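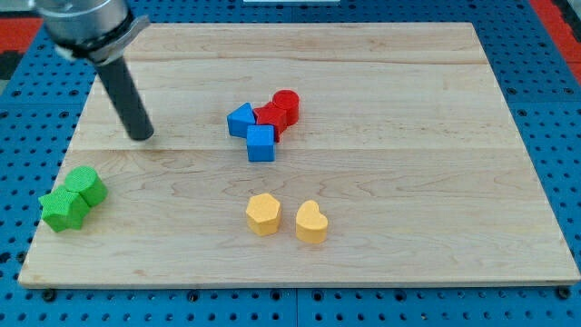

We got to the Cosar open day in Tralbridge a little after 10 in the morning, which left time to look at the boards before the first tour group filled the room. Admission was free. Parking was in the gravel lot across the road, and the entrance was through the side door by the loading bay.

Cosar makes wooden boards and work surfaces, and most of the visit was about how they are put together. The first stop was the lumber store. Maple comes in rough and is stacked with thin sticks between the layers so air can get through. The guide said it stays there for 9 weeks before anyone cuts it. The room smelled good and was colder than the rest of the building.

Next was the cutting and gluing area. Strips are sorted by color, laid side by side, glued, and clamped. The maple board on the blue table was the one I spent the most time with. It is a pale yellow-tan piece with streaks and soft knots, and the seams between the strips are faint enough that I had to look for them. Two black bolts show along its front edge. The table under it is pegboard, covered in rows of small round holes, and the blue makes the wood look lighter than it probably is.

I asked whether the knots counted as a fault. The answer was that soft knots are fine on a work surface and are sold at the same price, but customers ordering for a kitchen often ask for clear wood and wait longer for it.

Sanding was behind glass because of the dust. We watched for a few minutes, but it was hard to hear the guide over the extractor. The finishing room was closed to visitors, so that part was covered by a wall panel and a tray of samples, some oiled and some bare. The oiled maple was noticeably darker.

The shop is in the front of the building. The small Mikkelsen board was $2 off for the day, and there was a bin of offcuts by the register. The larger Kendarora bench top was on display, but it has to be ordered. I bought one offcut for a shelf and a can of oil.

A few notes for anyone going next year:

- The tour takes a little over an hour, with a lot of standing.
- Closed shoes are required past the lumber store.
- Coffee is in the front room only, and it ran out before noon.
- The shop takes cards. The coffee table takes cash.

The next open day is planned for October. Sign-up sheets were by the exit, and I put my name down for the half-day gluing class.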